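4. 평가 대상 키트의 구성과 현장 적용

4.1 평가 대상

본 절에서는 Hinance가 공급하는 양팔 이재 작업 키트(이하 H 키트)를 대상으로, 성형 부품의 선반-용기 간 이재 작업에 적용할 때의 설치 부담, 교시 절차, 파지 안정성 및 복구 동작을 검토한다. H 키트는 상반신 조작부, 다지(多指) 핸드 한 쌍, 머리부 시각 모듈, 작업 기술용 소프트웨어로 구성되며, 하반신을 포함한 전신형과 고정 받침형 가운데 하나를 선택할 수 있다. 본 연구에서는 전신형을 사용하였다. 3절에서 다룬 Thepsuriya의 단일 팔 흡착식 장치는 비교 기준으로만 인용하며, 동일한 부품군에 대해 동일한 순서로 시험하였다.

공급사 문서는 H 키트를 "재배치 가능한 이재 작업 단위"로 규정한다. 이 표현은 두 가지 주장을 포함한다. 첫째, 선반이나 용기의 위치가 바뀌어도 기구적 지그를 새로 제작할 필요가 없다. 둘째, 부품 형상이 바뀌더라도 파지 프리미티브의 매개변수 조정만으로 대응할 수 있다. 본 절의 시험은 이 두 주장을 각각 분리하여 확인하도록 설계되었다. 주행 또는 보행 성능은 평가 범위에 포함하지 않았으며, 하반신은 모든 시행에서 작업 위치에 정지한 상태로 유지하였다.

4.2 작업 정의

작업은 선반 위에 놓인 셸형 트레이를 한 손으로 파지하여 들어 올리고, 필요한 경우 다른 손으로 옮겨 쥔 뒤, 인접한 수납 용기에 내려놓는 것으로 정의한다. 부품은 벽이 세워진 길쭉한 형상으로, 개구부가 위를 향한 자세와 아래를 향한 자세가 모두 허용된다. 다만 한 시행 내에서 선반 위 부품의 자세는 개구부가 위를 향하도록 통일하였다.

작업은 접근, 접촉, 파지, 이송, 전달, 적치의 여섯 단계로 구분하였다. 접촉 단계와 파지 단계를 나눈 것은 손가락이 테두리에 닿은 이후 부품이 선반 면에서 미끄러지는 경우와, 파지력이 형성된 이후 부품이 손안에서 회전하는 경우를 구별하기 위해서이다. 두 현상은 외관상 유사한 결과로 이어지지만 원인이 다르며, 조정해야 할 매개변수 또한 다르다. 전자는 접근 방향과 손가락 폐합 순서에, 후자는 엄지와 나머지 손가락 사이의 대향 위치에 주로 의존하였다.

전달 단계는 선택 사항이다. 부품과 용기가 모두 같은 팔의 작업 영역 안에 있을 때는 생략되며, 작업 계획기는 손목 관절의 여유각을 기준으로 생략 여부를 결정한다. 기준값은 사용자가 변경할 수 있으나 공급사는 초기값 유지를 권고한다. 예비 시험에서 초기값을 완화하였을 때 전달 빈도는 감소하였으나, 적치 직전 손목이 가동 한계에 접근하여 감속 구간이 길어지는 현상이 관찰되었다. 이후의 모든 시행에는 초기값을 적용하였다.

4.3 설치 및 교시

설치는 Famthorpe의 시험 공간에서 수행하였다. 설치 작업에는 선반 좌표계 등록, 용기 좌표계 등록, 양 손의 영점 확인이 포함된다. 선반 좌표계는 상면의 모서리 두 곳과 전면 모서리 한 곳을 손끝으로 지시하는 방식으로 등록한다. 이 방식은 별도의 측정 기구를 요구하지 않는 대신, 지시 자세의 편차가 등록 오차로 직접 전이된다는 단점이 있다. 상판에 이음매가 있는 선반에서는 이음매를 모서리로 오인식하는 사례가 있어, 등록 후 검증 동작을 한 차례 추가하였다.

교시는 원격 조작 시연과 매개변수 편집을 병행한다. 시연 데이터는 단계별로 자동 분할되며, 사용자는 분할 경계를 화면상에서 수정할 수 있다. 본 연구의 부품군에 대해 자동 분할은 접근과 접촉의 경계를 비교적 일관되게 검출하였으나, 파지와 이송의 경계는 자주 늦게 설정되었다. 경계가 늦어지면 들어 올리는 초기 구간에 파지 단계의 낮은 속도 제한이 적용되므로 안전상 문제는 없지만 작업 시간이 증가한다. 경계를 수동으로 수정한 조건과 수정하지 않은 조건을 모두 기록하고, 표 3에는 수정한 조건의 값만을 제시하였다.

교시용 시연은 총 400회 수집하였다. 이 가운데 19회는 케이블 간섭 또는 좌표계 재등록으로 인해 중단되었으며 분석에서 제외하였다. 중단된 시연을 실패 사례로 활용하는 방안도 검토하였으나, 중단 시점이 조작자의 판단에 의존하므로 자동 실행 중의 실패와 동일하게 취급하기 어렵다고 판단하였다.

4.4 시험 조건

자동 실행 시험은 800회의 단위 이재로 구성하였다. 부품 간격, 용기 위치, 용기 내부의 완충재 상태를 변동 요인으로 두었으며, 조명은 시험 공간의 일반 조명을 그대로 사용하였다. 용기 내부에는 포장재가 깔려 있어 적치면의 높이와 기울기가 시행마다 달라진다. 이는 Trorilcombe의 조립 라인에서 실제로 사용되는 용기 조건을 따른 것으로, 적치면을 평판으로 가정한 공급사의 시연 조건보다 까다롭다.

부품 간격은 손가락이 인접 부품에 닿지 않는 넓은 간격과, 손가락이 인접 부품의 벽에 근접하는 좁은 간격으로 나누었다. 용기 위치는 팔의 중립 자세를 기준으로 가까운 위치와 먼 위치를 사용하였다. 변동 요인의 조합 순서는 무작위로 배정하였으며, 같은 조합이 연속되는 것을 별도로 배제하지는 않았다.

기록 항목은 단계별 소요 시간, 손가락 관절 전류, 손목 힘 추정값, 머리부 영상이다. 손목 힘은 전용 센서가 아닌 관절 전류로부터 추정되므로 저속 구간에서 마찰의 영향을 크게 받는다. 따라서 힘 추정값은 접촉 여부의 판정에만 사용하고, 파지력의 절대값을 논하는 데에는 사용하지 않았다. 전체 기록에서 추출된 접촉 사건은 2956건이며, 여기에는 부품과 손가락의 접촉 외에 손등과 용기 테두리의 접촉, 부품 간 접촉이 모두 포함된다.

4.5 파지 방식의 비교

H 키트의 기본 파지 프리미티브는 감싸쥐기, 테두리 걸기, 손끝 집기의 세 종류이다. 본 부품군에는 테두리 걸기가 적합하였다. 세워진 벽의 상단을 손가락이 넘어가면서 걸리므로, 접근 높이의 오차가 손가락의 굽힘량으로 흡수된다. 손끝 집기는 좁은 간격에서도 진입이 가능하다는 장점이 있으나, 긴 부품의 한쪽 끝을 집을 때 반대쪽 끝이 처지는 현상을 억제하지 못하였다. 감싸쥐기는 선반 면과 손가락의 간섭 때문에 대부분의 조합에서 계획 단계에서 기각되었다.

그림 4. 선반-용기 간 이재 작업에서의 머리부 시점 영상. 왼손은 선반 상면에 놓인 트레이의 가까운 쪽 끝을 테두리 걸기로 파지하고 있으며, 오른손은 손바닥을 위로 하여 펼친 상태이다.

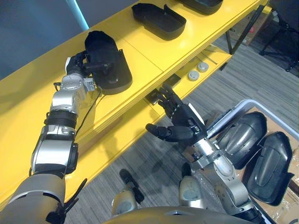 테두리 걸기의 주된 한계는 파지점이 부품의 끝부분에 치우친다는 점이다. 파지점과 무게중심 사이의 거리가 커지면 이송 초기에 부품이 파지점을 축으로 회전하려는 모멘트가 발생하며, 이를 보상하려면 손목을 미리 기울이거나 다른 손으로 아래를 받쳐야 한다. 작업 계획기는 후자를 우선한다. 받침 동작을 사용하면 회전은 억제되지만 두 팔의 동기 구간이 발생하므로, 한 팔이 정지하면 다른 팔도 함께 정지한다. 받침 동작을 비활성화한 보조 시험에서는 이송 속도를 낮추어야 동등한 자세 유지가 가능하였다.

Thepsuriya의 흡착식 장치와 비교하면 차이는 부품의 자세에 따라 갈린다. 개구부가 아래를 향한 부품은 외면이 매끄러운 곡면이므로 흡착이 용이하며, 접촉에서 들어 올림까지의 시간도 짧다. 개구부가 위를 향한 부품에서는 내부의 융기부가 흡착면을 제한하여 컵의 배치 자유도가 작아진다. 테두리 걸기는 이 경우에도 동일한 매개변수로 실행할 수 있었다. 따라서 두 장치의 우열은 공급 자세의 분포를 고려하지 않고는 판정할 수 없다.

4.6 적치 및 복구 동작

적치 단계의 종료 판정은 손목 힘 추정값의 변화에 의존한다. 포장재가 깔린 용기에서는 접촉이 점진적으로 형성되므로 변화가 완만하고, 판정이 지연되는 경향을 보였다. 판정 임계값을 낮추면 지연은 줄어들지만 이미 놓인 부품과의 스침을 적치 완료로 오판할 가능성이 커진다. 본 연구에서는 임계값을 고정하고 하강 속도를 두 단계로 나누는 방식을 택하였다.

복구 동작은 재파지, 후퇴 후 재접근, 조작자 호출로 구성된다. 재파지는 접촉 단계의 미끄러짐에 유효하였으나, 부품이 선반 안쪽으로 밀린 경우에는 도달 영역의 제약을 받았다. 후퇴 후 재접근은 시각 모듈의 위치 추정을 갱신하므로 이러한 경우에 더 적합하지만, 기본 설정에서는 재파지가 두 차례 실패한 뒤에야 호출된다. 호출 순서를 사용자가 변경할 수 없다는 점은 현행 소프트웨어의 제약으로 분류하였다.

손목 외부로 배선된 케이블도 설치 시 검토 대상이다. 케이블이 선반 전면에 닿는 자세에서는 팔의 이동에 따라 케이블이 모서리에 걸릴 수 있으며, 이 간섭은 계획기의 충돌 모델에 반영되지 않는다. 설치 절차서에는 케이블 고정 위치가 명시되어 있으나, 작업 영역의 양 끝에서 요구되는 여유 길이는 제시되어 있지 않다. 배선 경로에 대한 보완은 5절의 도입 비용 산정에 별도 항목으로 반영하였다.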